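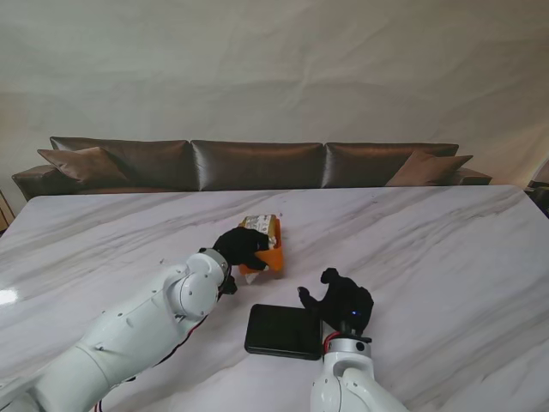
Guest announcements and ticket release: notes for the Climbridge organizers' session, 21st May

Slide 1. Scope. Covers how the Skisterar fantasy film convention times its guest announcements. Programming is a separate talk.

Slide 2. Old schedule. All guests announced on one day in October. Sales peaked that week, then went flat until the doors opened. Final count: 800 weekend passes.

Slide 3. New schedule. Headliner first, then one guest per week. Each post goes out with the autograph price and the days the guest attends. Final count: 1,304 passes. Pause for the chart.

Slide 4. Photo ops. Capped at 100 per guest per day. Sold through Nuslow, separate from admission. State the cap in the first post, or the inbox fills up.

Slide 5. Cancellations. Three last season. Contract wording is from the Tzavaras template: no name is published before the signed copy is back. Photo op refunds are automatic. Passes are not refunded. Read the clause aloud.

Slide 6. Questions. Leave the contract clause on screen.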